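Randomized rooms, second try

In April I started again with my small grasping project, the one I call Skerngate. The idea is simple: I train the policy only in simulation, and every episode gets a new room, with other walls, other floors and other pictures hanging.

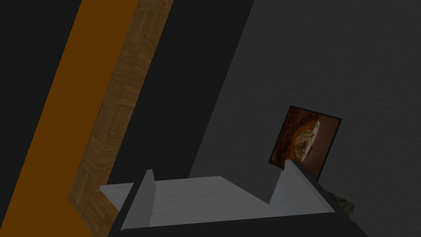
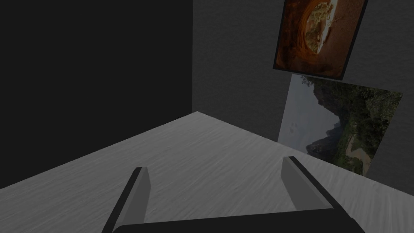

Wrist views from the simulator.

2 min read

My first version changed only the colors. It learned quickly, but then it depended too much on the background. When I moved one wall picture, the success rate fell, and I needed two evenings to understand why.

Now I change the textures and the camera tilt also. Training became slower, about 1235 episodes before the curve started to rise. I tested on 100 rooms which the policy did not see before, and the drop is much smaller than in the first version.

I do not know yet which change helped more, the tilt or the textures. For this I must run them separately, and my computer is busy until the night. The settings are in the Zatgate folder, if somebody wants to compare.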